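Pouring lessons

Thursday, February 21, 2019

I have wanted to write this one up since January, and now that my arms have stopped aching I finally can. Short version: I spent a whole afternoon teaching a robot to pour water by driving it around by remote control, and I loved every minute of it, including the minutes when I was terrible!

Some background for those of you who came here for the bread posts. My friend Houda Belkadi works at Cuautle, a small outfit in Rosley that records people doing ordinary jobs through a pair of robot arms. You wear a headset and two gloves, the arms go where your arms go, and the computer saves the lot: every joint, every finger, what the head camera saw. Collect enough of those recordings and you can train a program to have a go by itself. She had been asking me to come and try for ages. I kept saying I was no good with gadgets, and she kept saying that was the point, they had plenty of people who were.

So off I went on the bus with my lunch in a bag.

The job they gave me was pouring. Pick up a bottle, bring it over to a cup, tip it, stop in time, put the bottle back. I have done this every day of my life since I was four or so and assumed I'd have it in two tries. Ha. The first thing you find out is how much of pouring is feel. When you pour at home you know the weight of the bottle is shifting, and your wrist takes care of it while you talk to somebody. With the gloves there's no weight at all. You are pouring with your eyes, and your eyes are suddenly looking from a place a bit above where you expect them to be.

Guoqing Jiang sat with me for the first hour and had three pieces of advice, which I wrote on the back of my bus ticket. Slow down before the cup, not over it. Look at the rim, don't look at the hand. And when you get lost, stop moving and breathe out. I've been using that last one in traffic. 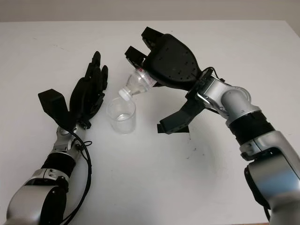
Cap end down over the cup, with the other hand staying well out of the way.

The idle hand is harder than the busy one, by the way. I talk with my hands (anybody who has sat next to me at dinner will confirm this) and every time I said something to Guoqing my left hand went off to make the point. The robot's left hand then made the same point, very firmly, in the direction of the cup. He wasn't bothered. He told me the recordings get sorted afterward and the chatty ones are simply thrown out, but I did learn to park my left elbow against my ribs and leave it there.

Now the part I found really interesting, and I'm going to get a little nerdy. I had assumed they'd want perfect pours. Same speed, same angle, over and over like a machine. But Tia Clegg, who runs the training side, wants them varied. She moves the cup a little between goes. She'll shift the bottle back, or over toward the edge, and ask you to start from somewhere awkward. If every recording begins with the cup in the same spot, she said, then what the program learns is the spot, and the first time someone sets the cup down a hand's width over, you get a very confident pour onto bare table. She also keeps some of the runs where the person starts off badly and then fixes it. A person who drifts too far left and comes back has shown the robot how to come back. I thought about that all the way home. My whole driving test was like that.

They also have a second way of doing it, which is to take hold of the arm and move it yourself, with the motors gone soft so that it follows you. I got to try that on a spare arm for 30 minutes. It is much easier to get the path right, and you can feel when you bump something. The trouble is that the fingers are fiddly to pose by hand and your own body keeps getting in front of the camera. Houda likes it for teaching one single move, such as the tilt. For the whole job from start to finish they go back to the gloves. 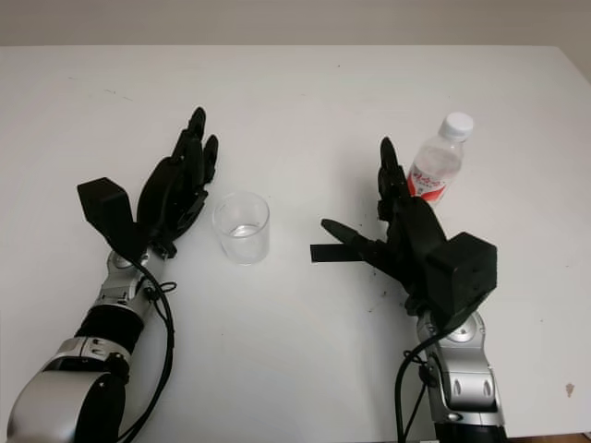
Both hands up, fingers toward the back of the table, tumbler in between. I got very fond of this view.

I should say something about getting set up, because people have asked me whether it hurts. No! The gloves are a bit snug and the headset leaves a line on your forehead that lasts until supper. Before each run you bring your own hands up to match the robot's hands, and only then does somebody switch you in. If you're not lined up when that happens the arms will try to catch up with you, and they are not gentle about it. I matched badly once and got a small lurch and a loud yelp (mine). After that I took my time.

My numbers, since my brother will want them: the program they're training, which they call Dolemano, had 1818 pours saved when I sat down, and Tia wants 2000 before she trains the next version. I didn't keep a tally of mine and I don't know how many were good enough to keep. What I can tell you is that by the end of the afternoon I had stopped thinking about the gloves. I'd look at the bottle and just go and get it. Then I'd take the headset off and be surprised at how close my own hands were.

A few things I'd pass on if you ever get the chance to do this:

Eat first. It's more tiring than it looks, mostly in the shoulders.

Wear short sleeves. My cardigan kept bunching under the glove strap and I had to be strapped in 2 times over.

Don't watch other people's recordings before your first go. I did, and spent the first few runs trying to copy a fellow named Parnitz who has the smoothest wrist I have ever seen.

Ask questions. Everyone there was happy to explain things, and happier still when I got it slightly wrong and they could draw it on the whiteboard.

I'm going back next month. Houda says they're moving on to folding dish towels, and on that subject I do have opinions - thirds, then half, and I will be teaching it that way whether Tia likes it or not.

Bread post this weekend, the rye came out flat again.

Tegan Dunstan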